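I Gave Up My Phone Map for a Month and Got Very Lost in Wirnport

By Solange Quintana

So I moved to Wirnport in the spring, and for the first few months I couldn't have told you which way the river was. I just followed the little blue dot. Left at the pharmacy, right at the dot's say-so, home again. Then my friend Dalva asked me how to get from my place to the Radu, the bakery I go to every single morning, and I had no idea! Seven minutes on foot and I couldn't draw it.

That was embarrassing enough that I bought a paper map (the old folding kind, impossible to refold) and made myself a rule for August: no phone for directions, anywhere.

The first week was awful. I missed a dentist appointment and walked a full loop around the Vuvdale housing blocks, twice, with a melon under my arm. But people are so nice when you ask them things. A woman outside the hardware store walked me three streets over and told me which bus drivers wait for you and which ones don't.

By the second week I was noticing stuff. Streets in the old part of town all tip toward the water, so if your knees hurt you're headed away from it. The church bell is north of me. The good fig tree is on Drarnik Lane, and it hangs over the sidewalk, so I figure those are public figs.

I still keep the map on my desk at home and go over the next day's route with a pencil before bed, which takes me longer than I'd like to admit. 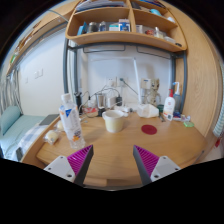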